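The Long Flat Middle
By Ramiro Robles
November 27, 2024

Everybody has a road they brag about. Mostly it's a coast road, or one with hairpins and goats. Mine is the Skelton road, which goes from Grenon to Skelton in something close to a straight line and has never, to my knowledge, appeared on a calendar.

I have been driving it since I was old enough to borrow my uncle's car, and I've heard every joke there is about it. The local favorite is that you can watch your dog run away for three days. Arūnas Pētersons, who ran the paint crew on this stretch until April, told me that one twice in a single lunch and laughed both times.
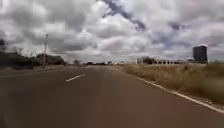
How long does it take to drive the whole thing?
Allow two hours if you don't stop, and closer to three if you have to eat in Skelton, where lunch is served at the speed of probate.

On paper the road is 152 miles long. The map gives it one thin line and no adjectives. What the map leaves out is the edge, and the edge is where everything goes on. A straight road leaves you with very little steering to do, so you start to look at the white line, then at the dirt next to the line, and by the second hour you have opinions about grass.

Pētersons has opinions about all of it. He spent most of his working life putting paint on asphalt, and he can't ride as a passenger without grading it. "Tired," he'll say, of an edge line. "That one's tired." A good dash, in his view, should look as if it was put there on purpose. He has no patience for the kind that fades at one end like a man losing interest in his own story.

His other enemy is the dirt. It's red out here, and it travels. It gets onto the pavement, into the door seals, and up the cuffs of people who swear they never left the car. The county sweeps it off and the wind, which is not on the county payroll, puts it back. 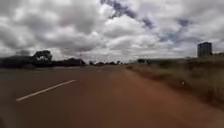 Red dirt spreads over the right side of the pavement.

I stopped at Zariņš, the filling station and bakery, which sells rye bread, fan belts and a single flavor of ice cream. There's a framed petition by the register asking for a scenic overlook. It collected 100 signatures, a respectable number until you ask what the overlook would look over. The woman at the counter said that was the state's problem.

Past Zariņš I had the windows down and the radio off, mainly because the radio gets one station and it was reading hog prices. I'd promised my editor I would camp out for a night, and had brought along a Cliltent, a shelter that goes up in minutes according to the bag. The bag did not say how many. I slept in the back seat.

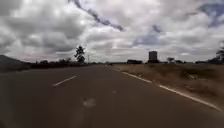 Chipped edge line, dry grass, and a worn pale patch on the asphalt.

Repainting a road like this is slow work, and Pētersons is careful to say it's never finished. You start at the Grenon end, and by the time you reach Skelton the Grenon end wants you back. He once worked out that he'd laid down almost 3000 gallons in one season. I asked if that made him proud. He said it made his knees hurt.

What he misses is the early start, when the crew had the lane to themselves and the coffee was still drinkable. He liked looking back down a fresh line before anybody had driven on it.
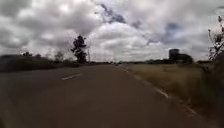 He still drives out some mornings, gets as far as Zariņš, buys a loaf and goes home. His wife thinks he goes for the bread. I rode along with him once, and he held the car at a steady 50, both hands on the wheel, eyes a little to the right the entire way. Near the turnoff he slowed down, studied the shoulder for a while and said the new crew was using too little paint. Then he asked if I'd heard the one about the dog.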